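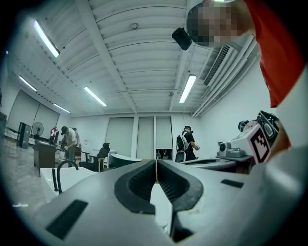 A hand-held gripper and a marker cube during data collection. Several people record in the same room.

The number of demonstrations is not the size of a dataset

February 24, 2026

When a new paper on robot learning appears, I go first to the table with the demonstrations. I think most people in my field do the same. The number there has become a kind of price tag, and we compare one paper with another by it. In my opinion we should stop doing this, or at least we should ask for a second number beside the first.

My own experience is from Clorora, a set of household tasks that our group recorded with hand-held grippers. We finished with 3,563 demonstrations. The policy trained on them reached a success rate of 90 percent on the task of putting a cup on a shelf, and I was proud of this result when I presented it. Then a partner lab in Elmont tried the same policy with the same arm and the same type of cup. It reached for the shelf at the wrong height, again and again, and sometimes it closed the fingers before the cup was between them.

We spent most of August looking for a mistake in the calibration and did not find one. What we found, when we finally sat down and watched our own recordings, was that they came from two rooms. All of them. The shelf was at the same height in both, and the light came from the same side. The people who recorded were well trained, and so they had learned to do the task in the same way. Our instructions told them to throw away a demonstration if the hand hesitated. We had cleaned out exactly the part where a person corrects an error.

I still believe in the hand-held method. For a long time the common way was to steer the robot itself from a distance, and everyone who has done it knows how slow it is and how quickly the operator gets tired. With a gripper in the hand, a person can work at close to normal speed. The tool is cheap enough that a lab can own many, and no arm has to stand there waiting. A home or a small shop can become a place of recording for an afternoon.

But this is also the promise on which we are not delivering. The method was attractive because the gripper can go anywhere, and many of us then use it in one large hall, with several people recording at the same time, and rearrange the furniture between tasks. 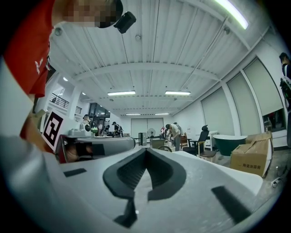
I understand very well why it happens. A hall is easy to plan. The batteries are charged in one corner, the person who checks the files can speak directly with the person who made them, and a marker that is not detected can be seen to within the hour. When you go into a real kitchen you lose half of the morning before the first useful recording – the owner has questions, the table is too small, somebody wants to cook. If the paper is judged by the total, every hour of this kind looks like waste.

So the total produces the behavior. A group that records fewer demonstrations in many homes will look weaker in the table than a group that records many in one hall, although I would prefer to train on the first set.

There are two objections that I hear from colleagues. The first is that variety can be added later, by changing colors and backgrounds in the images with software. This helps with the images. It does not help with the motion, and our failure in Elmont was in the motion. A shelf that is painted blue by a program is still at the same height, and the hand still comes to it along the same path. The second objection is that variety is difficult to measure. This one I accept in part. I do not have a formula. But a simple report would already be useful: how many separate places, how many people, how many different objects for each task, and which recordings were removed and for what reason. It would take perhaps half a page in the appendix.

I would also like reviewers to ask for one test in a place where no training data was recorded, done by people who did not do the recording. We did this only by accident, and the result is now in the second version of our report, in the same table as the 90 percent. It is not pleasant to look at. We are recording the cup task again this spring, with shelves of different heights, and the instruction about hesitation has been removed.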